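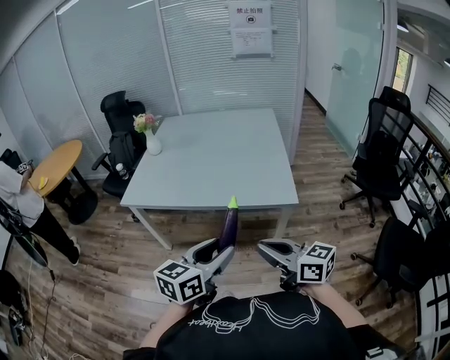
Second week in the new office in Fletham, and I want to write a little about my small campaign against ugly meeting rooms. The rent is good, the chairs are comfortable, but the walls are all frosted glass and after one hour you feel like you sit inside a fridge. So I brought flowers. The pink and pale green ones in the white vase stay on the back corner of the table, where no elbow can reach them.

Driss Lamrani asked me if the vase is from Fawzy. No, it is from my mother – she has 12 of them and was glad to give one away.

Next I would like a plant for the floor, something tall that does not need much light. If you know one, please write me the name.

Also a lamp. The ceiling light is too cold for me after lunch.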